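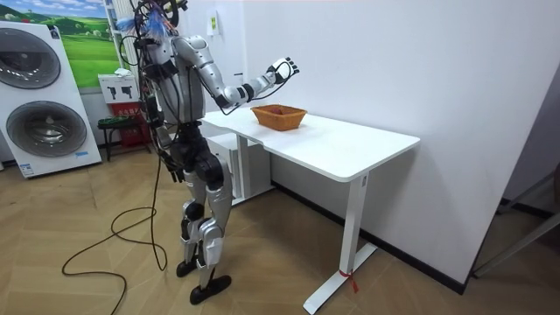
Figure 8.1 A humanoid robot at a desk, one hand open near an orange woven basket.

Chapter 8
Duplicates, Near-Duplicates and Other Relatives

Every picture library of any age contains the same picture several times. The owner will deny this. The owner is usually wrong by a few hundred files.

Take the archive that Gert Swanepoel handed over to us when we began this book. It held 3286 pictures from a walking club, in folders named Sorted, Sorted New and Sort This. A first pass in Netlow found 400 exact copies, most of them in Sorted. A second pass, with looser settings, offered us a further 39 pairs it considered suspicious, among them two quite different sheep.

An exact duplicate is easy to define. Two files hold the same bytes in the same order, and whatever they are called, one of them can go. The program works out a short code from the contents of each file, known as a checksum, and compares the codes. File names play no part in it, which is just as well, given what people call their files.

Near-duplicates are harder. A photo that has been resized for email, turned upright, or saved again at a lower quality looks the same to you and shares hardly a byte with its parent. To find these, a program has to compare what the pictures look like, and it must be told how alike is alike enough. In Netlow this is the Closeness slider. Set too strictly, it misses the email copies. Set too loosely, it introduces you to the sheep.

Then there are bursts: a run of frames taken within a second or two, of which one has everybody's eyes open. They are separate photographs and no checksum will touch them. We leave them until the section on stacking.

Before you start, make a backup on a separate drive and check that it opens. Readers who skipped this step in Chapter 3 may now go back to it.

In this chapter you will learn how to:

run a checksum search across several folders
choose which copy to keep when the dates disagree
set the Closeness slider for scans and for camera files
move rejects to a holding folder and leave them there until November

8.1 Exact copies

Open the library and select the top folder.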